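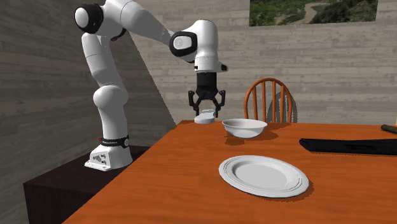
I've been swapping between two parallel grippers in the simulator for 3 weeks now, the Narkia and the Merrick, and I've ended up with a clear favourite. Both went on the same arm and did the same job: come down over something small and white on the dining table, close, lift, put it back. I gave each of them 300 goes.

The Narkia is quick and very easy to set up (the controller found it straight away, hooray!) but it's fussy about angle. Come in a touch skewed and it nudges things along before it bites. The Merrick is slower – you do notice it by the end of an evening – and it dropped things 11 times, which I can live with.

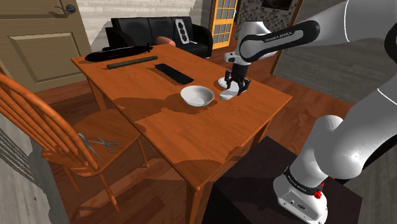 Fingers closed, just right of the bowl.

My one moan is the Merrick's manual, which sends you to page after page for the force settings. Lindsay Partington lent me her notes and I'd have been lost without them. I'm keeping the Merrick on for the cutlery tests.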